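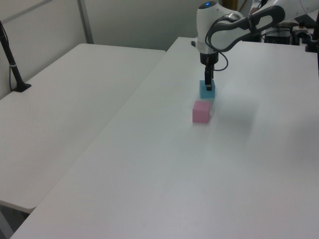

Marchand White Work Table

Item group: tables and benches
Finish: plain white top
Shape: rectangular
Supplied by: Zernar, Dustemville

Overview

The Marchand is a wide rectangular table with a plain white top, intended for sorting, light assembly, demonstration and general bench work. The top is one uninterrupted surface with no printed grid, inlaid scale or molded tray. Small colored items such as the light blue and pink cubes shown at the top of this page stand out clearly against it, and shadows on the surface stay faint under soft, even light.

The table is sold singly. It can be used alone, next to a second table of the same height, or next to a lower table set at an angle. The angled arrangement leaves a gap between the two edges. Parts should not be staged across that gap, and cables crossing it need enough slack for either table to be moved.

Work surface

The top has no raised lip. Round parts should be kept in a shallow tray or on a mat. Cubes, blocks and other flat-sided pieces can be placed directly on the surface. Where pieces are picked up one at a time, leave a short clear space between neighbors so that each can be gripped from two opposite sides.

Pale surfaces show graphite, marker and rubber marks sooner than dark ones. Most marks come off with a damp cloth and mild soap. Do not use scouring powder, steel wool or solvent-based cleaners. Dry the edges after cleaning - standing water at the edge is the most common cause of finish claims under warranty.

Clamping

Stands and lamps may be clamped to the edge or at a corner. Use a clamp with a flat base and a protective pad under the screw. Tighten by hand only. Place the clamp at a rear corner where possible, which keeps the front edge free and lets the cable drop behind the work area.

Do not clamp within 45 mm of another clamp. Do not drill the top. Drilled tops are excluded from the warranty and cannot be returned.

Loads

The load rating is printed on the label under the top and applies to weight spread evenly over the surface. Heavy items should be placed near the back, above the legs. Equipment that moves during use should have its own support or be fixed according to its maker's instructions, and the table should be checked for movement before work begins.

Assembly

Shipped flat in one carton. The hardware pack contains 16 bolts and one hex key. Assemble the frame upside down on a soft surface, leave all bolts finger-tight until the last leg is in place, then tighten in diagonal order. Turn the table over with two people. Adjust the feet until the top is level in both directions. Recheck the bolts after the first week of use.

Accessories

Fandelum padded edge clamp, single
Fandelum cable clips, pack of 17
Shallow parts tray, white or gray
Replacement feet, set of four

The color cubes are not included and are not stocked as an accessory.

Ordering

Order code: 656
Minimum order: one table
Pickup: Dustemville warehouse, loading door at the rear
Delivery: curbside as standard, indoor placement on request

Check the carton for crushed corners before signing. Damage noted on the delivery slip is handled as a replacement - damage reported later is handled as a warranty claim and takes longer.

Stock and price on this page last checked 20th October.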